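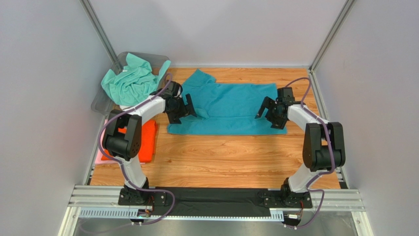
Drinemgate textile service revises its folding standard for flat cloths

The linen and textile service at Drinemgate has issued a revised folding standard for flat cloths, effective July 2019. The document replaces a set of notes that had been in use at the Neredwood finishing room and brings both sites under one procedure. It covers single-layer rectangular cloths without elastic, hems wider than a finger, or sewn-in ties. Fitted items and garments are handled under a separate sheet and are not affected.

The main change is to the spreading step. Under the old notes, a cloth could go straight from the basket into its first fold as long as two corners were in hand. The new standard requires the cloth to be laid out in full on the table and flattened before any fold is made. The operator starts at the far edge, turns down any corner that has doubled over, and then works toward the near edge with the flat of the hand. Raised folds are to be drawn out sideways, toward the closest edge of the cloth. Pressing them down from above is no longer accepted, as it sets a second crease beside the first.

Innes Baird, who drafted the standard, said the spreading step was where most rejected stacks began. "A corner that is turned under at the start stays turned under through every fold after it," Baird said. "By the time the cloth is on the shelf, you have a lump on one side and the stack leans. You can't fix that without opening the whole thing up."

A check of finished stock at Neredwood in December covered 2,563 folded cloths. Of these, 959 were returned to the table for refolding. The check sheet recorded three causes: a corner turned under, an edge out of line with the edge beneath it, and a crease left over from an earlier fold. Turned corners were the largest group. The sheet did not separate cloths by color or by age, and the service has said the next check will do both.

The table surface is also specified for the first time. Folding is to be done on a bare, smooth wooden top, wiped down and dry. The padded covers previously used on part of the Neredwood line have been removed. Padding lets the cloth sink slightly under the hand and hides small wrinkles until the cloth is lifted. On bare wood a wrinkle stands up and can be found by touch. The grain of the top should run from side to side as seen by the operator, so that it can serve as a guide when the near edge of the cloth is squared up.

A clear strip must be kept in front of the cloth at all times. The strip is used for the first fold, when the far edge is brought forward, and for turning the folded piece before it goes to the stack. Baskets, tags and finished stacks are to be kept off it. The standard does not set a fixed depth for the strip, but it must be enough for the folded cloth to be turned flat without hanging over the table edge.

The folding sequence itself has been shortened to six steps:

1. Spread the cloth and open out all corners.
2. Draw out raised folds and smooth from the far edge to the near edge.
3. Square the near edge to the grain of the table.
4. Bring the far edge forward to meet the near edge and smooth the new crease once.
5. Fold side to side, matching corners before the crease is pressed.
6. Turn the piece and place it on the stack with the closed edge facing out.

Existing creases receive a short section of their own. Where a cloth arrives with a crease running across it, the operator is to leave the crease alone if it lies parallel to the near edge and can be used as a fold line. If it runs at an angle, the cloth goes to the press before folding. The old notes gave no instruction on this point, and the two sites had dealt with it differently - Drinemgate sent all creased cloths to the press, while Neredwood folded them as they came.

Stack height is unchanged. Stacks are still tied with flat tape and marked with a Tosh label on the closed edge. The label position has moved from the center to the left, so that it can be read when stacks are shelved side by side. Labels already applied in the center do not need to be moved, and stock carrying them will be used up in the normal way.

The standard allows 2 refolds per cloth. A cloth that cannot be squared after the second attempt is set aside and measured, on the grounds that it has probably shrunk unevenly or been cut off the straight. Such cloths were previously put back through the line with no limit. They will now be logged on the Plokar stock sheet and either re-hemmed or withdrawn.

Printed copies have been placed at each folding table at both sites. Comments on the wording of steps 3 and 5 should be sent to Baird in writing. The section on creases is to be reviewed after the next stock check.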